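Ticket 1272 - Contactless donation point not recording gifts
Site: Tutuvville shopping center, lower level, by the east doors
Charity partner: Erlow Children's Respite
Opened: Friday, November 24, 2023
Opened by: center front desk
Assigned to: Gaspard Chauvin
Priority: high (holiday collection)
Status: closed, one follow-up open

Reported problem
The tap-to-give point lights up and beeps when a card is held to it, but the thank-you message does not come up. Shoppers tap two or three times and then walk off. Front desk is worried people are being charged more than once. The coin slot on the same stand is fine.

Entry 1, Gaspard
Called the front desk. The stand was moved on Wednesday night to make room for the gift wrap tables. It used to be next to the pharmacy. Asked them to put the "out of order" card on the reader and leave the coin slot open.

Checked the Masri donations account. Last gift recorded from this stand was Wednesday, 8:41 p.m. Nothing after that. The other two stands in the center are reporting normally.

Entry 2, Gaspard
On site. Power is good at the outlet and at the reader. Restarted the reader twice, same result. The settings page shows it joined to the old wireless point by the pharmacy with a very weak signal. It holds long enough to start a gift and drops before the reply comes back.

Tried joining it to the Grukar guest network as a test. It connects, but guest access wants a sign-in page every 30 minutes, so that is no good for a stand with no keyboard. 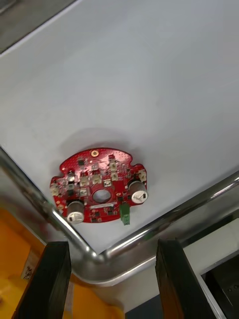 Red board with the two large capacitors.

Entry 3, Gaspard
Spoke to the center's IT desk. They agreed to let the reader onto the tenant network and need the serial number and a signed form. Form sent. Moved the stand four feet closer to the doors in the meantime, no real change in signal.

Entry 4, center IT desk
Form received. Reader added to tenant network. Please restart it and confirm.

Entry 5, Gaspard
Restarted. Full signal. Did three test gifts of $1 on the office card. All three showed the thank-you message and all three are in the Masri account under the right campaign. Took the "out of order" card off.

Entry 6, Gaspard
Double charge question. Masri support sent the log for the stand. There were 406 taps between the move and the time the reader was covered. 90 of those reached the bank as holds. None were completed, so no money was taken and Erlow got nothing from them. Holds drop off on their own, timing depends on the bank. Sent the front desk a short note they can read out if a shopper asks - please use that wording and don't promise a date.

Entry 7, front desk
Two shoppers have asked so far. Both had seen a pending charge. Read them the note, no complaint. Can the stand stay where it is until the wrap tables go?

Entry 8, Gaspard
Yes, it can stay. If it has to move again, call before moving it, and do one $1 test after. Instructions are taped inside the back door of the stand.

Follow-up: replace the campaign sign on the front, which still has the May fun run on it. Erlow is sending new artwork. Left open under this ticket number.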